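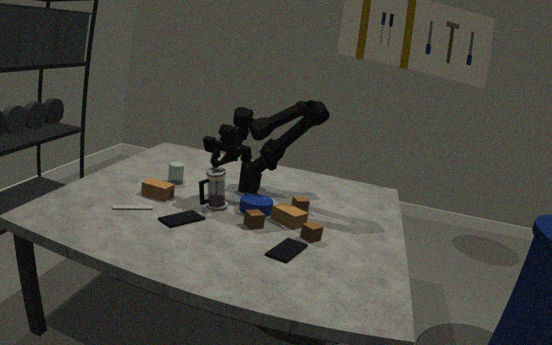 Render from the Turden tabletop scene: arm above the French press, gripper not closed on anything visible.

Turden Tabletop, failure subset
Data card, revised August 9, 2026
Maintained by Marisa Valentini and Romain Le Goff, Sobczak

Summary

This subset holds simulated pick episodes that ended in a fault. It was split off from the main Turden release after we found that a large share of the French press episodes had been labeled as successes when the grasp had slipped. If you trained on the March release, read "What went wrong" before you reuse any checkpoint.

Contents

200 episodes, all rendered, no real footage. Each episode folder has RGB frames, joint states, gripper opening, contact forces and a label file. The table carries a mix of items: a French press, a cup, a low round blue container, wooden blocks and cubes, flat black slabs and a thin stick. The shelving and the tool board on the wall are background only and are never targets.

What went wrong

The success check in the March release looked at two things: whether the gripper was commanded closed, and whether the wrist had reached lift height. It did not look at the object. With the wooden blocks this made little difference, as failed grasps were rare. With the French press it made a lot of difference. The collision mesh for the glass body was slightly narrower than the visual mesh, so the fingers passed into the rendered glass, touched the collision surface late, and slid off during the lift. The arm went up, the press stayed on the table, and the episode was saved as a success.

Romain found it while looking through replays for an unrelated lighting bug. He checked the press episodes by hand and marked 29 where the object never left the table. In 10 of those the press also tipped over, and in a few it pushed a cube off the table.

A second fault turned up during the same review. When the planner approached the press from above, the finger tips could clip the plunger rod. The solver answered with a contact force spike and the arm controller stopped with a joint limit error. These runs had been dropped silently by the export script. They are now included and carry the label controller_stop.

Labels

slip: object touched, not lifted
tip: object fell over during approach or lift
knock: a different object was moved more than the threshold
controller_stop: run ended on a controller error
unclear: reviewers did not agree

An episode can have more than one label. There are 19 marked unclear. We suggest leaving them out of any evaluation.

Fixes

The press mesh was rebuilt and the success check now reads object height at the end of the lift. The export script writes every run, including the ones that crash. Episodes in this subset were not regenerated; they keep the old mesh on purpose, so the fault can be reproduced with the Brostesel config in the configs folder.

Known problems

Rendering is dark and grainy, and the black arm can be hard to separate from its own shadow. Contact forces before the first touch contain noise and should be zeroed. Timestamps in controller_stop episodes may end a few frames before the images do.

Not for use

Do not use these episodes to estimate failure rates on a physical arm. The slip comes from a mesh error and says nothing about how a real gripper holds glass. The Cokwood policy was trained on the bad labels and has been withdrawn.

Reporting

If you find a wrong label, open an issue with the episode number and the frame where the label stops being correct. Marisa handles label changes, Romain handles the simulator.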